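Course notes, week 5: the open day at Umance

Right, so for those who couldn't make it out to Umance for the open day, I'm writing up what we got through, and for those who did come, please still read the bit on reset times because I rushed it in the car park.

We started with the Sallorex demo, which is their household robot training setup. I'd half expected a big hall full of hardware (I wore my good boots for it!) and what we mostly got was a simulator, a very patient host and a plate of bikkies. I was a bit let down for the first few minutes and then completely won over. Everything they try goes through simulated rooms first, and the one they had going for visitors was a bedroom with a desk in it.

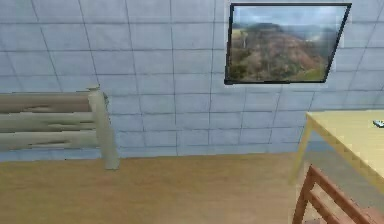
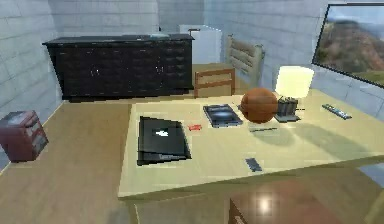 The host talked us through how a task gets written. You start with a plain sentence, something like "put the remote next to the lamp", and then somebody has to decide what "next to" means in centimetres. Their team argued over that one for most of January, apparently. Have a think about where you'd draw the line yourself, because it's coming up in the tute.

Now, reset times. A practice run on their real bench takes nearly 14 minutes once you include putting everything back where it was. In Vadik, the simulator, a reset is basically free, so they can do 4,000 runs of a task overnight and go home for tea. They throw out the first 1,000 when they work out a success rate, and I'd like you to write a paragraph on whether that's fair. I don't think it is, but I'm happy to be argued with.

Someone up the back asked about lighting, which was a great question. They vary the brightness and the wall textures between batches so the vision model doesn't get too comfy with one room. We'll come back to this with the Omoregie reading, so have sections 2 and 3 done before then and bring your scribbles, however messy.

Oh, and whoever left a blue drink bottle on the bus, it's in my office.

Filed under: Course notes, Robotics, Site visits

Questions? See the contact page | Back to top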